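Contents | Preface | Chapters | Glossary | Search

Chapter 9: Reading a Neighborhood Crime Log
Apr 14, 2019 | By the Ridmont Community Reporting desk

I got hooked on crime logs when I moved to Brister and found that the police department put theirs online every morning. I'd read it with my coffee before I read anything else. Stolen bikes, loud parties, a man yelling at a parking meter on Shibata Street (he came back the next day and yelled at it again). I thought I knew everything going on within a mile of my kitchen. I didn't, and it took me an embarrassingly long time to work out why!

The trouble is that a log can hold two very different kinds of entry, and most people read them as if they were one. The first kind is a call for service. Somebody picked up the phone, and a dispatcher typed in what the caller said. The second kind is an incident report, which an officer writes up after going out and talking to people. One June my own log listed 1159 calls for service. The reports for the same month came to 816. If you'd only seen the first number you'd have thought the town was falling apart, and if you'd only seen the second you'd have missed a whole lot of worried people.

So before you write a single word about crime on your block, figure out which list you're holding. Look at the heading. Look for a case number and check what the department uses it for. If you still can't tell, call the records desk and ask. They get this question all the time, and in my experience they're nice about it.

Then there's the matter of labels. "Burglary" and "robbery" get swapped around constantly in everyday talk, and I still catch myself doing it. Robbery means taking something from a person by force or threat. Burglary is going into a place you have no right to be in, meaning to commit a crime there. When a neighbor says "we got robbed" and what they mean is that the garage was broken into while they were at the lake, your log will have it under a different heading than the one you're searching. I once spent two evenings hunting for a "robbery" on Fliltlow Avenue that had been sitting under burglary the whole time.

Times will trip you up too. The time printed next to an entry may be when the call came in, and a car window smashed at midnight might not get called in until somebody leaves for work. I've seen folks draw big conclusions about a "morning crime wave" from that column. Please don't be one of them.

We'll start this chapter with addresses, mostly because they look so simple. A lot of departments round them off to the block, to give people a little privacy, and that does funny things to a map. 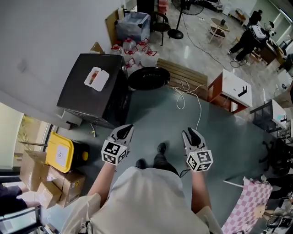 Every dot slides over to the same spot on the block, so a dozen calls from a dozen different doors can look like one very bad house. Keep that in mind when you get to the first map exercise, and have a street directory handy while you work through it.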